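Do not buy the clever gripper first

Plullodier, 13/02/2024

In the last year I have read many reviews of grippers, and almost all of them measure the same things: the closing force, the opening width, the weight and the price. These are good numbers and I use them also. But I have come to the opinion that they tell a small workshop very little about which gripper it should buy, and I would like to explain why.

Our group works with two arms on one bench. We are not a big laboratory. When we began to compare grippers for this bench, we had three candidates. The Pustus is a plain parallel gripper with two fingers that one can change. The Hailu has soft fingers which bend around the object. The Gravov is the most advanced, with a force reading in each finger and its own controller. I expected the Gravov to win, and I had already written half of the order in my head.

We made 3,035 grasps in total before we stopped. It was slow work, and I do not recommend that anyone repeats it for pleasure. We took printed shapes, toys and ordinary things from the drawers, and we asked each gripper to take them, hold them and give them to the other arm. I was careful to use also shapes that are unpleasant. A cube is a polite object, and every gripper is good with a cube. A thin piece with a curved edge, or a ring with a hole in the middle, is much less polite, and there the differences begin to show.

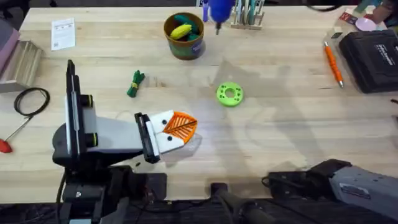
The Pustus dropped more objects than the Gravov in the first days. I must say this clearly, so that nobody thinks I am hiding it. With soft toys the Hailu was better than both of them. If I had stopped there and made a table, the plain gripper would be in the last place, and a reader would reasonably close the page and forget it.

However, a table does not show what happens after a failure. When the Pustus dropped a piece, we could look at the fingers and understand the reason. The pad was too short, or the piece had turned around the point of contact. We drew another finger, printed it and fixed it with 2 screws, and this took 10 minutes of work at the bench if I leave out the printing. When the Gravov dropped a piece, we opened a log. Sometimes the log said that the grasp was good. Then we had to discuss whether the fault was in the finger, in the controller, in the camera or in our own program, and such a discussion can eat a whole afternoon.

The Hailu gave us a different trouble. Its soft fingers forgive a bad position, and at first I was grateful for this. Later I understood that they were also forgiving our bad camera calibration. We had an error between the camera and the left arm and we did not notice it for over 2 weeks, as the fingers closed around everything anyway. The stiff fingers of the Pustus found the same error in one morning. I would even say that a stiff gripper is a measuring tool, and it costs nothing extra.

I know the answer that a colleague from industry will give me. In a factory the parts are known and the time of the engineer is expensive, so the gripper that drops less is the right one. I agree with it. If you pick the same part all year, please buy the Gravov and be happy. My opinion concerns people who change the task every month and who must teach new students how the thing works. For them I think the first gripper should be one that they can take to pieces without reading the manual twice.

There is also the question of two arms. Passing an object from one hand to the other asks for something that the reviews hardly mention, namely how much of the object stays free when the first hand is holding it. Big soft fingers cover a lot. Narrow fingers leave an edge for the second hand to take. I would gladly see this one measure in the data sheets, even if it made them a line longer.

We kept the Pustus on both arms. The Hailu is in the cupboard and comes out for the soft things. The Gravov went back in March of last year, with a polite letter, and I may borrow it again when our calibration is good enough to deserve it.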